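Wallet custody check, April
Uvon desk, cold storage and hot wallet
Filled in by the second keyholder

1. Cold storage balance agrees with ledger: YES
Comment: The ledger says 584 coins and the chain says the same. I checked each address two times, because last month one address was missing in my list.

2. Hot wallet under the limit: NO
Comment: We had 36 coins over the limit of 100 at the morning check. The surplus was moved to cold storage before lunch. Please somebody lower the alert level, it came too late.

3. Seed phrase envelopes sealed and signed: YES, with remark
Comment: The envelope in the Odier vault is good. The one in Lellach has a weak corner and I ask to replace it at the next visit.

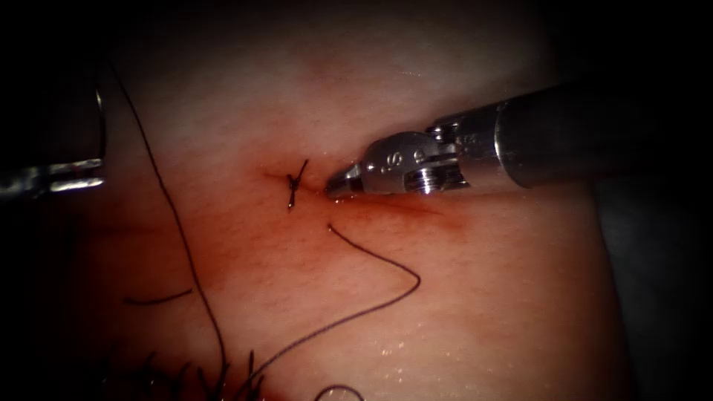 4. Signing devices, firmware and case: PARTLY
Comment: Firmware is the same on all devices. The case of device two was opened for the battery change and closed again with glue. The joint must be one thin closed line, as the incision is in the photo, going across without a gap. On our device the line is closed on the left only, so I cannot accept the tamper check. Device two stays out of use until we have a new case.

5. Withdrawal test to Fu exchange account: YES
Comment: Small amount sent, arrived after three confirmations. Fee was normal.

6. Address whitelist reviewed: YES
Comment: Two old addresses removed. 1,833 customer addresses remain, all with approval.

7. Recovery drill: NOT DONE
Comment: The spare laptop did not start. Drill is moved to next month, and I will bring my own charger.

Open points: 2, 3, 4, 7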